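right, moving the choir from Notport to the new hall. thread, because people keep asking me and I'm on the bus

we've lost the old place. lease ran out in May, rent going up to 161 a month, which we can't do. Sivudell Hall will have us for less and there's parking

first rehearsal there is 7th May. doors open 15 mins before, please don't turn up earlier, the dance lot are in till then

bring your own folder. the Văduva piece has been recopied so bin the old altos page, it had 2 wrong bars in it and we've been singing them for a year

piano is ok. bit flat at the top. Vangelis Moschos is coming to tune it, he did the Clirkier one and it's lovely now
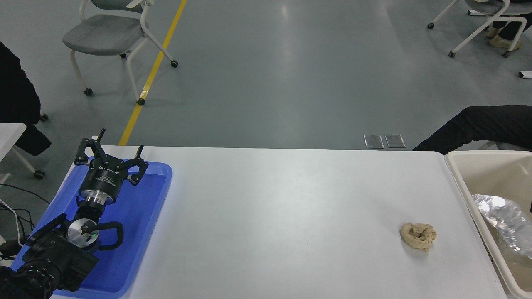

Do I need to read music to join?

Most of us can't, you pick it up by ear and there are recordings for every part.

tenors. we have 4. we need more tenors. ask your brothers, ask your dads, ask the man at the chip shop who hums

subs stay the same till summer. cash or transfer, put your name on the transfer PLEASE, I had one come in last month that just said "song"

tea afterwards as usual, bring a mug becuase the hall ones are locked away

also the side door sticks, push hard at the bottom

my stop, more later. if I've missed you off the email list shout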